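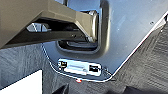

Rounded rectangular recess in a silver-grey metal panel. Two square ports share a small plate near the panel's lower edge.

Recessed handle

From Zakine, the household and workshop reference

A recessed handle (also grip recess, hand hole or, in older catalogues, finger well) is an opening or hollow set into the surface of an object so that it can be lifted, pulled or carried without anything sticking out. It is found on equipment cases, drawers, tool chests, storage tubs and a good many appliances whose makers expect them to be moved once and whose owners move them every autumn.

Terminology

Strictly, a recess has a back wall and a hand hole goes all the way through. The trade observes this distinction in catalogues and ignores it everywhere else. "Pocket handle" is usually kept for a separate part fitted into a cutout, and "scoop" for a shallow hollow that admits the fingertips and leaves the rest of the hand to its own devices.

History

Slots for the fingers were cut in wooden crates long before anyone thought the practice needed a name. In pressed metal the form was popularized by Illmont, a maker of instrument cases, whose model 440 replaced a folding bail handle with a rounded opening at each end. The company's brochure praised the clean lines of the new case. It was less forthcoming about the bail handle, which had a habit of folding at moments of the case's own choosing.

Pultside followed with the 924, a larger cabinet with a recess on all four sides. Owners were thus free to approach it from any direction, and generally found it just as heavy.

Form and dimensions

Corners are nearly always rounded. A square corner is harder to press cleanly, tends to crack at the angle and collects grime that no cloth will reach. The rim may be bevelled, rolled or lined with a plastic insert. A raw edge is cheaper than all of these and is remembered longer by the person carrying the case.

The Illmont 440 opening was 102 mm long, a width that suits four bare fingers and very few gloved ones. Gloves were catered for in the winter edition of the catalogue, which recommended taking them off.

Moulded plastic
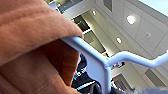
Plastic goods reach the same end by a different road. A moulded part can have its grip formed in the same shot as the rest of it, so the handle costs little more than the thought that went into it, and sometimes no more than that. Rounded edges come easily, and ribs behind the grip stiffen the part without much added weight. Chala, which sold nesting tubs by mail, listed 8 grip shapes in a single range and gave each its own page. Most buyers ordered by colour.

Placement

A handle ought to sit slightly above the centre of gravity, so that the load hangs quietly from it. Connectors, vents and labels compete for the same panel. Sockets placed close under a grip are within easy reach, for knuckles as much as for cables.

Care

Metal recesses are wiped with a damp cloth and dried, with attention to the lower ledge, where dust settles. Scuffs in a brushed finish can be softened by rubbing along the grain. Rubbing across it produces a second scuff.

See also

Bail handle
Drawer pull
Equipment case
Lifting, regrets concerning

This page was last edited on May 29, 2014.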